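4.2 Where the household table stands, and what it is asked to do

We had not set out to write about tables. When the first interviews were held in Grorenau, the plan was to ask families how they shared out the evening hours between homework, cooking, paid work brought home and plain sitting about, and the furniture came into it only as a place where such things happened. It was the people we visited who kept bringing us back to it. Of the 259 households that kept a diary for us through June, a good many wrote more warmly about the table than about any room in the house, and several (we were rather touched by this) gave it a line of its own, as though it were a member of the family who also had to be accounted for.

The diaries from Litholm tell a slightly different story, and it took us some time to see why. Homes there are older and the kitchens narrow, so the table has often moved out of the kitchen altogether and into whichever room had the floor for it. Deligiannis, in the earlier survey of the same streets, took this as a sign that shared meals were fading. We read it more gently. A table that leaves the kitchen loses the bread and the kettle, certainly, but it gains a freedom that our diarists were quick to use. It can be walked around. Chairs can be pulled up on any side of it, or taken away entirely, and a job that needs elbow room can be left lying overnight without anybody having to clear it for breakfast.

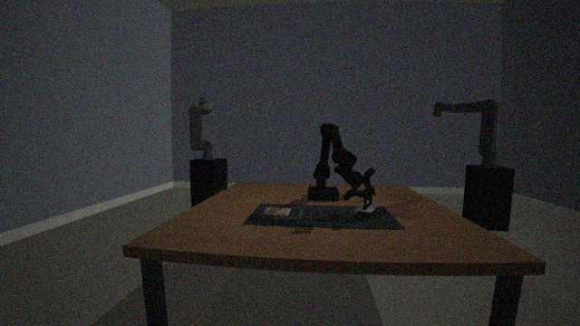 Figure 3. A table in the middle of a room, with a dark mat laid on top.

Against this we set what we call the "edge" table, pushed up to a wall or tucked under a window, which loses one long side and very often a short one too. Of the 839 diary entries that mention a table at all, 419 come from homes with an edge table, so the two groups are close enough in size to be compared fairly, and we have been glad of that piece of luck. Edge tables were used earlier in the day and by one person at a time. Central tables came into their own after six o'clock, and the entries about them are longer, more crowded and, it must be said, more quarrelsome.

The quarrels deserve a paragraph to themselves. They were hardly ever about food. They were about whose things might stay out, and for how long, and whether a half-finished jigsaw counts as being in use. In Litholm one grandmother had settled the matter by giving each child a mat of their own: whatever fitted on the mat could stay until morning, and whatever spilled over it was put away. We met versions of this rule in other homes, with trays, with old newspapers and once with a strip of tape, and we have come to think of these small borders as the most interesting thing in the whole study. They let a family keep one surface in common while still granting everybody a corner of it, and they cost next to nothing.

Readers who know the Trineveck housing studies will remember that floor area was treated there as the chief thing deciding how a family spends its evenings. Our own figures do not quarrel with that, but they do soften it a little. Among the 123 smallest homes in our group, those with a central table reported as many shared evenings as homes a good deal larger, even where people had to turn sideways to get past the chairs. Panagiotis Mladenović, who read an early draft with great patience, suggested that such families may simply be fonder of one another to begin with and arrange their rooms to match. We cannot rule this out. The diaries record what people did and where they did it, and they were never meant to weigh affection. We return to the question in section 5, where the follow-up visits allow us to look at nine families who moved their table from the wall to the middle of the room, and at two who moved it back again.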